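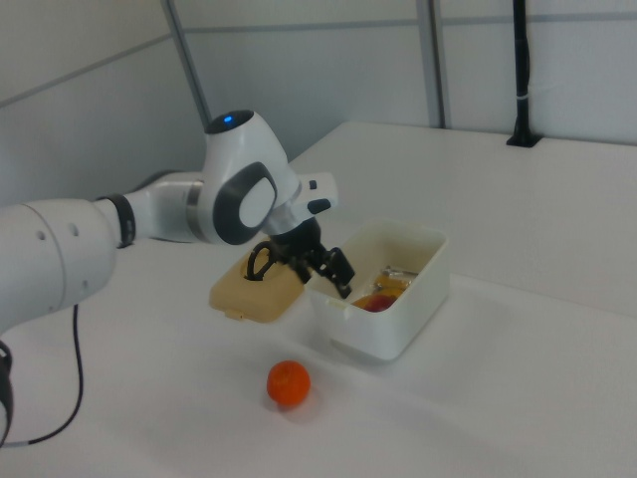 Most advice about snack boxes comes from people who would like to sell you a snack box. I have been packing lunches for four people for long enough to distrust nearly all of it, starting with the idea that everything needs its own compartment. A plain open container does the job. The white rectangular one at the top has red fruit at the front corner and a packaged item toward the back, all sharing one space, and I can't see what a set of dividers would add except more corners to scrub. The mandarin or tangerine in front of it is the sort of thing I leave until last, when I know how much room there is.

Lids are where the trouble starts. I like a tab on the front edge, like the one on the beige lid, and I don't much mind whether there's a handle as well. Handles are oversold. Pick up a full box by its lid and you are trusting a thin rim of plastic with your breakfast. Carry it from underneath.

Some other claims I've tried at home:

Lemon juice on cut apple. Works, tastes of lemon. Leave the apple whole and send a small knife if the eater is old enough.

Paper towel under the fruit. Worth doing in July, when everything sweats. The rest of the year it ends up as a damp rag stuck to the bottom.

Freezing the box overnight so it "keeps cool for hours." Mine was back to room temperature in 40 minutes. An ice pack is better and costs next to nothing.

Baking soda for stained plastic. It took out almost none of the tomato. Soap and a sunny windowsill did more, though it took 2 days.

Peeling citrus ahead of time. No. The peel is the best wrapper you will get, and it's free.

Siobhán Gallagher wrote in to say I'm wrong about dividers and that crackers go soft next to fruit. Fair enough – but a wrapped packet solves that, and so does a twist of wax paper. She also asked how I store the lids. On the containers, with a corner propped open so they don't smell. I tried a lid rack once. It held 4 lids, all of them the wrong size, and now it holds envelopes.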